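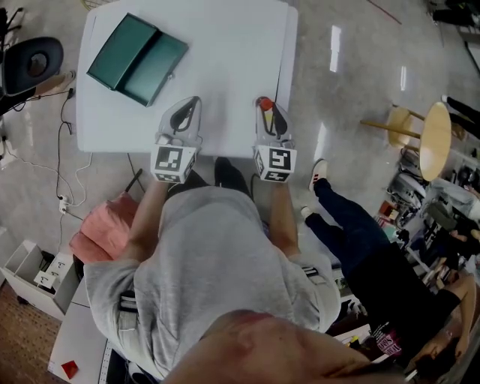 Home | News | Council | Have Your Say | Contact

Polling place walk-through, Borkport by-election
Checked July 28, 2024 by Nazar Maksymiv, with Tae-yang Hyun on the door
12 shares | 4 comments

What a great little hall this is for a vote! We went through the lot in one afternoon and I've put my comments under each item, good and bad, so the returning officer can see what we saw.

1. Street access and parking
OK, with one fix. The Seok Street gate opens fully and the path is level all the way to the ramp. One paver near the letterbox has lifted. Tae-yang caught his toe on it twice (sorry mate), so it needs a cone or a mat before doors open.

2. Ramp and front doors
Pass. Handrail is solid on both sides and the doors stay open on their hooks. A wheelchair went through with room to spare, and I was so pleased, as the February vote at the old Tamow scout hall was a real squeeze for anyone on wheels.

3. Room limit and queue
Pass. The sign by the door gives a limit of 100 people. There are 743 voters on the roll for this end of the ward and last time 260 of them came before morning tea, so please run the queue along the verandah, in the shade. It'll hold plenty!

4. Exits
Needs work. The back exit opens well but stacked chairs were blocking half of it. We shifted them. Could whoever sets up please leave them against the kitchen wall? The green exit light over the side door is out. New globe needed.

5. Voting screens
Pass, and they look terrific. The low one for seated voters is steady and has its own pencil on a string. Turn the end screen a bit so it doesn't face the window.

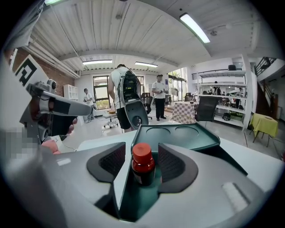

6. Ballot boxes and seals
Pass. Lids sit flat, seal numbers match the sheet, and spare seals are in the envelope taped inside the cupboard. Scrutineers from every candidate are welcome to look at the empty boxes before the first vote goes in, and I'd love to see them all turn up.

7. Candidate signs and how-to-vote cards
Not checked on the day, as no signs were up yet. Someone must measure from the doorway, not from the gate. The Woso Park fence counts as part of the grounds and we get an argument over it every time.

8. Power and leads
Fix. There are 3 leads running to the roll desk and one crosses the walkway. Tape it down or move the desk closer to the wall.

9. First aid and water
Pass. Kit is full and in date. Urn works beautifully.

Still to do: paver, exit light, chairs, lead, sign distances. Nazar will go back for the globe and the tape, Tae-yang has the tape measure.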